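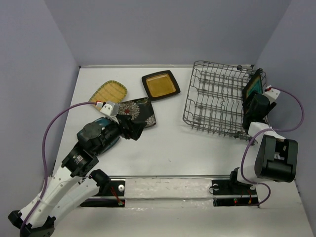
Dishes month, part two

Hello again from the back end of March. When I last wrote I'd promised you a proper update on the washing-up project, and then I spent two weeks fighting with a hard drive instead, so apologies for the gap. Plenty has happened and most of it involves plates.

For anyone who joined since the last one: we're trying to teach our pair of arms to load a dish rack by showing them how, over and over, and letting the model learn from what it's shown. The project goes by Flirklow (I was outvoted on the name). The target is 2,000 good examples. As of Wednesday night we have 1,000, so we're bang on halfway, and I bought myself a very large bun to mark the occasion.

An example, the way we do it, is one whole go at the job. Dishes start out spread on the table, the arms pick them up one at a time and put them in the rack, and the recording stops when the last one is standing up between the wires. A person drives the arms the whole way through. We save the camera view, the positions of all the joints and what the driver's hands were doing, and the lot goes into a folder with a number on it. Then you tip the dishes out again and have another go. It's repetitive, I won't lie, but I've come to quite like it. I put the radio on and it goes by faster than you'd think.

I did the bulk of the driving this month and I've got better at it, although better turns out to be a tricky word. My early goes were slow and wobbly, with lots of little corrections. My later ones are quick and smooth. You'd expect the smooth ones to be worth more, and I think in general they are, but the wobbly ones have something useful in them too, which is that they show how to get out of trouble. If I come at the rack a bit crooked, back off, turn the plate and try again, the model gets to see what backing off looks like. When we trained only on my tidy goes it was lovely right up until the first mistake, and then it just sort of leaned on the rack. So a few of the messy ones have gone back in the pile.

Now, the plates. I have opinions about plates these days. We began with plain white ones from the canteen cupboard and got very good results very quickly, and I was terribly pleased until we swapped in something with a pattern and the whole thing fell to bits. The model had learned that a plate was a pale round thing, and our table is white too, so goodness knows what it thought was going on. Since then I've been collecting the loudest crockery I can find. We've got flowers on black, mottled yellow with a wide dark rim, a squarish one with a teal-blue middle, and an oval woven plate with a green edge that I'm very fond of. The square ones are hard work in their own way, as it matters a lot whether you pick them up by a side or a corner, and if one is lying on the table like a diamond you have to decide early which way you're going to turn it.

The woven one is a pain to pick up, by the way. It sits tilted half the time and I never quite know how the fingers are going to meet the rim. I keep putting it in anyway!

The rack is the other half of the battle. I used to set it down square to the back wall every time, being a tidy person, and that was a mistake as well. The model was happy as anything until I knocked the rack with my elbow one lunchtime, and after that it carried on placing plates where the rack had been. These days I set it at a bit of an angle, and a different bit of an angle each time. Same goes for where the dishes start. I had a habit of laying them out in a neat row (you do it without thinking) and I've had to train myself out of it. I now keep a sheet of paper with little sketches of layouts on it and work down the sheet, so I'm not relying on my own idea of random, which is rubbish.

Getting a plate between the tines is the bit that takes the practice. You want it nearly upright before you start going down, and you want to go down slowly, and you have to resist letting go the second you feel it touch. I let go early in a lot of my first batch. Those ones got marked as failed, which brings me on to the sorting.

Every go gets watched back before it counts. We use Mova for this, a little viewer we wrote ourselves that plays the recording at double speed and lets you press one key for keep, one for bin and one for "ask me tomorrow". I'm a heavy user of the third key. Out of everything recorded so far we've thrown out 586, and that sounds awful when you write it down, but a big chunk of those came from the stretch when the clock on one camera had drifted and the pictures no longer matched the arm movements. There was nothing wrong with the driving in most of them. I've been told it might be possible to line them up again afterwards and I'm choosing to believe it, but I haven't counted them in the total.

So if you take one thing away for your own projects, please check your clocks before a session. I do it every morning now, before the kettle.

A few of you wrote in asking how long a session is. We do 30 goes and then stop for a proper break, away from the desk. I tried pushing on past that in the first week and when I watched the recordings back I could see myself getting sloppy, with plates going in at a slant and long pauses where I was obviously looking out of the window. The model doesn't know you're bored, it just learns to pause.

Someone else asked why two arms when one could manage. Partly reach - the arm on one side can't comfortably get to everything without stretching right across. Partly I'd like the model to learn to share the work out. At the moment I tend to drive the right arm at the rack and leave the left one busy among the dishes, and I've noticed I favour the right far too much, probably as I'm right-handed. Next month I'm moving the rack over to the other side for a good long run, to even things up. I'm expecting to be hopeless at it for the first day or so. If you hear swearing from our end of the corridor, that'll be why.

We've also settled on how to write up each go. The notes used to be whatever I felt like typing, so there are early folders labelled "nice one" and "hmm", and those are no help to anybody. Baysal, our shared notes template, now asks for the same handful of things every time: which dishes, which layout from the sheet, where the rack was, which arm did what, and anything odd. The "anything odd" box is my favourite and I fill it in far too often. I went back over the old folders on a rainy afternoon and filled in what I could from the recordings, and where I couldn't tell I left it blank.

As for how the model is getting on, I'll be careful here, as I got overexcited last time. On plates it has seen before, with the rack more or less where it expects, it does well, and I've started leaving it to get on with a whole table while I stand there with my hand near the stop button. On new plates it's patchy. It'll pick up most things. The putting down is where it comes unstuck, and it's nearly always the last little turn before the tines. I'm hoping that's simply a matter of more examples, and I'm recording some extra short ones that start with the plate already in the gripper, to give it more practice at that part without my having to do the whole table each time.

We'll do a full test with the Koron group once we get to the end of the 2,000, using dishes that have never been anywhere near our table. They're picking them and they won't tell me what they are. I've asked for no gravy boats.

Which leads me to my request. If you've got odd plates at home that you don't want any more, I'd love them. Chipped is fine, ugly is very welcome, and anything that isn't round would make my week. Nothing wider than a dinner plate please, and no glass for now, as we haven't worked out how to light it. There's a box by my desk with a tea towel in the bottom. Bowls I'm saving for the summer, but if you've got a good one, drop it in and I'll keep it on the shelf.

More next month, left-handed.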